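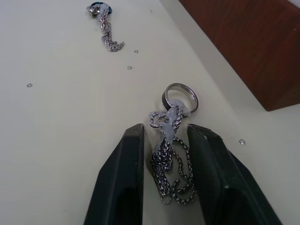 Our project asked whether the Esora planner could put jewelry away in a box without a person telling it where to grab. I should say up front that I doubted it, and after a term of work I still mostly do. The planner was written for rigid things like blocks and cups. It takes a segmented shape, fits an outline to it, and picks a grasp across the narrowest part. A silver chain bunched up with plastic wrap, with a band ring at the top of it, has no outline worth fitting. The segmenter has to decide if that is one object or several, and every later step trusts whatever it decided. Small jump rings on a pale table are worse, as each one is a thin loop with the table showing through the middle.

What we built

The perception part is Flirkia, a segmentation network the lab already had. We fine-tuned it on 3,000 labeled wrist camera views. Funmilayo Onuoha did most of the labeling and wrote the rules for it, including the rule that anything wrapped together gets a single label. I argued against that rule and lost. The planner was left alone except for a new cost term that punishes closing on a region where depth readings disagree. Isah, our logging tool, saved the mask, the chosen grasp and the joint path for every run so we could replay them later.

Results, and why I don't fully trust them

We ran 40 trials on the final version. The report script counted 29 as successful grasps. That sounds fine until you read how the script defines success: the fingers stop before they are fully closed. Pinching a fold of plastic film with no chain in it passes this test. We should have checked the lift as well, and the code for that was 2 lines we never merged.

The other weak point is the box. Flirkia finds the top surface of the lid easily enough, but the planner needs the corner, and the corner estimate moves from one view to the next.

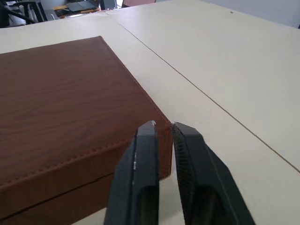

We blamed calibration first and spent most of October on it. Replaying the Isah logs with the old and new calibration files gave nearly the same drift, so that time was wasted. My guess now is the covering. Wood grain gives the edge detector plenty of streaks to lock onto, and the stitching near the rim is a second straight line right beside the true edge. A plain box would test this guess. We did not run that test.

The Stalcombe group's report says their version handles "everyday clutter." I could not find any chain or thin wire in their object list, so I would not compare our numbers to theirs.

Left to do

Merge the lift check and rerun all the trials with it. Split the wrapped bundles into separate labels on a small set and see if the grasp choice changes. Keep the cost term switched off for one full batch, because we never measured it alone and I can't say if it helped.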